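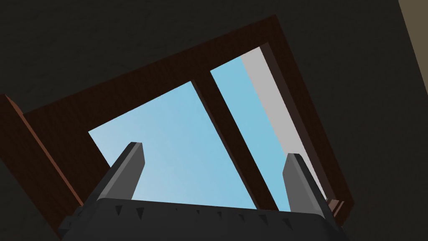 Window opening in a dark ceiling or wall, computer rendering

Fikard House, Ustport: pre-opening villa checklist with comments

We walked the whole property in May, ahead of the first summer rentals, and I loved every minute of it. It's a beautiful house with a few loose ends, most of them small. Items are marked OK, FIX or RECHECK.

ARRIVAL AND DOCK

Dock boards and cleats: OK. Solid underfoot the whole way out, and the new cleats are a huge improvement on the old ones.

Boarding ladder: FIX. Bottom rung turns in the hand. Please replace the bolt before any guest uses it.

Path lighting, dock to front door: RECHECK. Everything lit at 8 p.m. except the stretch by the cistern. Clorance is sending a replacement fitting on the next supply boat.

Life rings: OK. Both have rope attached, 30 feet each, no fraying.

POOL AND TERRACE

Gate latch: OK. Closes by itself from any position, even when you let it go gently. Great work on this one!

Depth markings: FIX. The shallow end marking has faded and needs repainting.

Terrace railing: OK. We leaned, pushed and shook it. No movement.

Outdoor shower: OK, and what a view from it. Drain runs clear.

Loungers: RECHECK. One has a cracked wheel. It's in the shed with a tag on it, so please leave it there until the part comes.

GUEST ROOMS

Smoke alarms: OK. Every bedroom alarm sounded on test, and you can hear the hallway one from the terrace (we tried).

Windows: OK except in the garden suite, where the stay slips in a breeze. FIX.

Balcony door locks: OK. They open from inside without a key, as they should.

Room safes: RECHECK. Working, but the instruction card is missing from the upstairs suite. 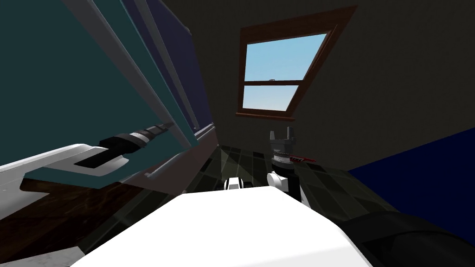 Spare cards are at the Fikard office, and it would be worth laminating the whole set while we're at it. The sea air is rough on paper.

KITCHEN AND UTILITY

Gas shutoff: OK. Labeled, easy to reach, turns freely.

Fire extinguisher: OK. Needle in the green, pin and seal in place.

Fire blanket: FIX. Hung behind the pantry door, where a guest would never find it. Move it next to the stove.

First aid kit: FIX. Burn gel is past its date. Everything else is fresh and very nicely packed.

Generator: OK. Took over within 10 seconds and ran for 30 minutes with the kitchen and the pumps on. Hour meter read 730 at the end of the test. I was thrilled with this, after the trouble last season.

BOAT TRANSFER

The house launch, Thái, was checked at the dock.

Life jackets: OK. Adult sizes all good, and the child sizes are finally on board!

Radio: OK. Clear both ways with the Ustport harbor office.

Bilge pump: RECHECK. Float switch sticks now and then. Manual switch works fine.

BEFORE THE FIRST GUESTS

Ladder bolt, fire blanket, burn gel, depth marking and the garden suite window all have to be closed out. The bilge pump should be looked at the same morning as the ladder, while the tools are down at the dock. RECHECK items can be signed off by the house manager, with the date written next to each one.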